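Inicio · Recetas · Mesa y casa · Sobre mí

El desayuno del jueves

Lectura: 2 minutos

Desde octubre desayuno sentada. Antes tomaba el café de pie, al lado del fregadero, y comía algo en el autobús. Mi amiga Bronisława Pietrzak me dijo que esto no era desayunar, era repostar, y tuve que buscar la palabra en el diccionario. Tenía razón.

Empecé con una cosa pequeña: los jueves entro más tarde a trabajar, entonces los jueves pongo la mesa. No es una mesa bonita de revista. Es blanca y lisa, y el blanco enseña todo. La limpio por la noche y por la mañana encuentro otra vez una manchita que no había visto. Probé con vinagre, con bicarbonato y con un jabón que me recomendó la vecina. Algunas marcas se fueron y con las otras he hecho la paz.

Sobre el pan tengo más opiniones. En mi barrio hay dos panaderías. En la primera el pan dulce es muy blando y al mediodía ya no sabe a nada. En la segunda, que está más lejos, hacen unas roscas con pliegues gruesos que se rompen bien con la mano. Me gustan más que los cruasanes, que me dejan la blusa llena de hojas. La señora de la panadería me corrige siempre el género de las palabras, muy amable, y así aprendí que se dice «la miga».

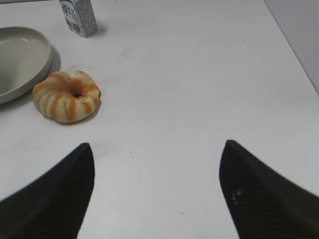
La leche la compro en envase pequeño. Sé que el grande sale más barato, pero vivo sola y el grande se me estropeaba cada semana. Con 200 mililitros tengo para el café y queda un poco para beber. El plato lo saco al final, para la fruta o para la mantequilla, según lo que haya en la nevera.

Todavía no he decidido si quiero mantel. Mi madre diría que sí, sin ninguna duda. Yo pienso en lavarlo y plancharlo y se me pasan las ganas. Quizás compre dos individuales de tela, de color azul oscuro, y os cuento cómo ha ido.

Entradas recientes
Café sin cafetera: tres intentos
Cómo guardo el pan para el día siguiente
Mi primera mermelada de ciruela
Los cajones de la cocina, otra vez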